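Food Storage and Small Household Cooking
Handout 6: Fruit that is kept, fruit that is heated
Prepared by Talha Swati, revised July 2018

Please read this before the session and bring it with you. The older version of the handout had a mistake in the section on drying, so if you have a paper copy from last year, please do not use it.

1. Where we are in the course

In Handout 5 we looked at roots and tubers. Those are forgiving foods. A potato in a dark place can wait for you. Fruit is different, and apples are a good case to study, as they stand in the middle: they keep longer than berries and shorter than most people believe.

The main question for this part is simple to ask. When a household has more apples than it can eat fresh, which ones should be stored, which ones should be cooked now, and how should they be cooked if there is only a small oven?

2. Ripening after picking

An apple continues to live after it is picked. It takes in oxygen, uses its own starch and sugar, and gives off carbon dioxide, water and a little heat. We call this respiration. The warmer the room, the faster it goes. This is why apples in a bowl in the kitchen turn soft much sooner than apples from the same tree kept in a cold cellar.

Apples also give off ethylene, a gas that tells the fruit to ripen. A bruised apple gives off more of it than a sound one. So the old saying about the one bad apple has some science under it, although mold that spreads by contact is also part of the story. Students often mix up these two effects. Ethylene travels through the air and speeds up ripening. Mold needs spores and usually a wound in the skin. In your homework, please say which one you mean.

Keep apples away from carrots if you can. Ethylene makes carrots bitter. With potatoes the advice you will find is mixed, and we will discuss it in the session.

3. Sorting

Before storing, go through the whole lot by hand. I suggest three groups.

Group A: firm, whole skin, stem still in place. For storage.
Group B: small marks, stem missing, or very large fruit. Eat or cook within the week.
Group C: cuts, soft places, insect holes. Cut away the bad part generously and cook today. If there is mold, or the inside smells wrong, throw the fruit away.

Very large apples go in Group B even when they look perfect. They tend to break down inside earlier than medium ones from the same tree. Early varieties also do not belong in Group A, no matter how good they look. At the Wumwood orchard, where we go for the field visit in November, you will see that the late fruit is handled separately from the beginning, and you can ask the growers how they decide.

4. Cooking in a small oven

Most of you wrote in the first questionnaire that you have a small countertop oven at home and no full oven. The exercises in this handout are therefore made for the small type. 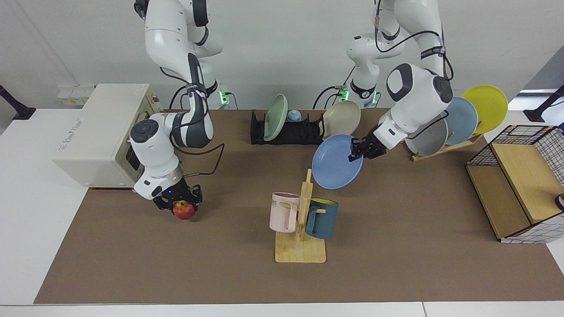
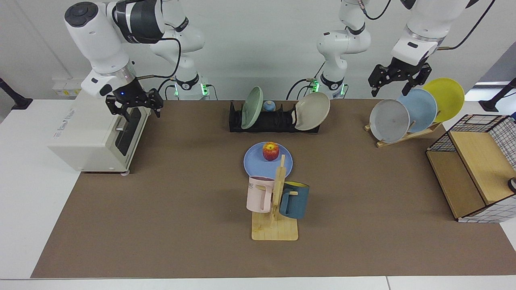

A small oven heats up fast and loses heat fast. Each time you open the door, a large part of the hot air leaves, and the heating elements must work again. They are also close to the food. The top of an apple can become dark while the center is still hard. There are some ways to deal with this:

Use the lowest rack position that the oven allows.
Choose smaller apples, or cut them in half across the middle.
Cover loosely with foil for the first part of the baking, but keep the foil away from the heating elements. Check the manual first, as some makers do not allow foil at all.
Turn the tray once, halfway through. One side is nearly always hotter.

The temperature dial is often not exact. In our test last year we set the Brolto oven in the teaching kitchen to 300 degrees Fahrenheit, and the thermometer on the rack showed 284 when it had become steady. A difference of this size is not serious for baked apples. For drying it matters more, and for custard it matters very much. If you own an oven thermometer, please use it for the exercises and write down both values, the dial and the reading.

5. Baked apples, basic method

Wash the apples and take out the core from the top, but leave a little flesh at the bottom so the juice stays in. Cut a shallow line through the skin all the way around the middle. The steam needs a way out, and without the line the skin may burst. Fill with a spoon of sugar, a little butter and cinnamon if you like it. Put a few spoons of water in the dish.

Bake at 350 degrees until a thin knife goes in without force. I do not give one time for everybody, as the size and the variety change it so much. Start checking after half an hour.

Firm, sour varieties keep their shape. Soft ones fall into a kind of sauce, and then it is better to call it sauce and serve it with yogurt. The variety sold as Karkura at the farm shop falls apart every time, in my experience, but the taste is very good.

6. Drying

This is the corrected section. The earlier version said to dry slices at 300 degrees. That is wrong. At this heat the outside cooks and hardens, and moisture stays in the middle, where mold can grow later.

Drying needs a temperature well under 200 degrees, and many small ovens cannot hold such a low setting. If the lowest mark on your dial is 200, your oven is not suitable for proper drying. You can still make apple chips in it, but treat them as a snack and eat them within a few days.

Cut the slices evenly and thin. Dip them in water with some lemon juice if you wish to keep the light color. Lay them in one layer and do not let them touch. When they are done they should bend like leather, and no drop should come out when you tear one and press it. Let them cool fully before you close the jar. Look at the jar every day for a week. If there is moisture on the glass, the slices must go back to dry again.

7. Terms to know

Respiration: the process in which the living fruit uses its sugars and gives off heat.
Ethylene: a plant gas that starts and speeds up ripening.
Case hardening: a dry, hard outside that closes in the moisture during drying.
Carryover cooking: the cooking that continues after the food leaves the oven.

8. Work for next time

Put two apples of the same kind in the refrigerator and two in a warm room. After a week, cut them and compare firmness, smell and the color around the core. Write one page. Drawings are welcome.

Bake one apple following section 5 and note the variety, the dial setting and the time. If your group is using the Arain recipe sheet, please be careful, the quantities there are for a full tray.

Reading for the session: the chapter on pectin, first half only. We will need it for jam in Handout 7.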